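Robot learns when to let go of the door

Pruvbridge, a small company that works on robots for the home, has published the results of a study on how a robot with two arms can do the laundry in a normal house. The report came out on January 28, 2022, and it is mostly about one question: what should one arm do while the other arm is busy?

In many earlier systems, the arm which is not needed is simply parked. It goes back to a rest position and waits. The Pruvbridge team tried another method, which they call "holding roles". At each moment, one arm is given the work and the other arm is given something to hold, for example the door of the machine, the edge of a bag or a shelf. The roles can change many times during one load.

The idea sounds simple, but it was difficult to train. The team collected 257 demonstrations, all of them guided by a human operator, in 14 homes. They did not use a laboratory kitchen or a model laundry room. The homes were chosen because they are small. In several of them the washing machine stands beside the sink and the laundry is kept on the floor, so the robot has very little space for its elbows.
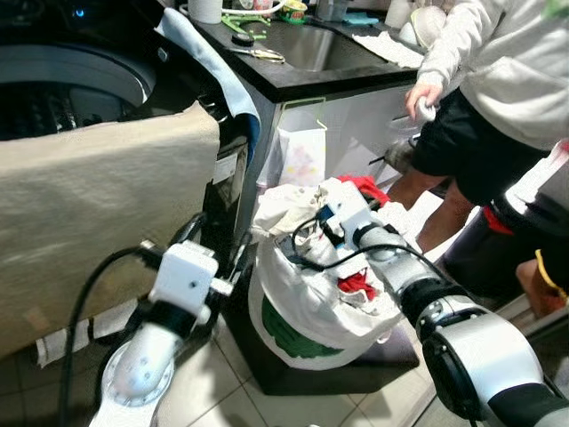 By Wen-hsiung Yu
Household Robots, News

The moment when one gripper holds the door of the washing machine and the other goes into the laundry bag is the part of the task that the report discusses the most. The bag is soft and changes its form every time something is taken out. A camera can see the clothes on top, but it cannot see how they are twisted together below. When the gripper is inside the bag, the robot must depend more on what it feels than on what it sees.

For this reason the team added a second signal to the training. The software reads the force at the wrist and compares it with the force that was recorded in the demonstrations. If the pull is much stronger than expected, the robot opens the fingers a little, moves down and tries again. The report calls this a "soft retry". It is allowed 5 times for each piece of clothing, and after that the robot stops and asks for help.

The arm on the door has its own rule. It should keep the door open, but it should not pull with full force, so that the door can still move if a person touches it or walks past. The authors write that this was more important than they thought at the beginning. With a stiff hold, the hinge was loaded every time the other arm pulled hard on the laundry, and the whole robot was shaking. With the softer hold, the robot was steadier and the operators had to step in less often.

The method was compared with an older controller from the same company, named Woson, in which the free arm is parked. Both were tested on the same set of 2000 grasps. The new method was better with large pieces such as towels and sweaters. With socks and other small things, the two were almost equal, and in very full bags the new method was even a little slower, as it spends time on choosing a role for each arm.

The report is open about other weak points. Dark clothes inside a dark drum are still hard for the cameras. Cloths and towels that hang over a door are sometimes taken for a part of the load, and then the robot tries to wash them. Also, the robot does not sort by color. This must be done by a person before the work starts.

It is also not a fast system. The report gives no time for a full load, and the authors say that they do not want to publish one before the slow steps are improved. The robot always moves at reduced speed when a person is standing near the machine.

A next version, with the working name Perkach, is planned for March. It will use the same division of roles for taking the clean laundry out of the drum, where the pieces are wet and heavy and stick to each other. Pruvbridge says that it will also share a part of the demonstrations with other research groups, after the owners of the homes have given their permission. The grippers and the arms will stay the same, and only the software will be changed.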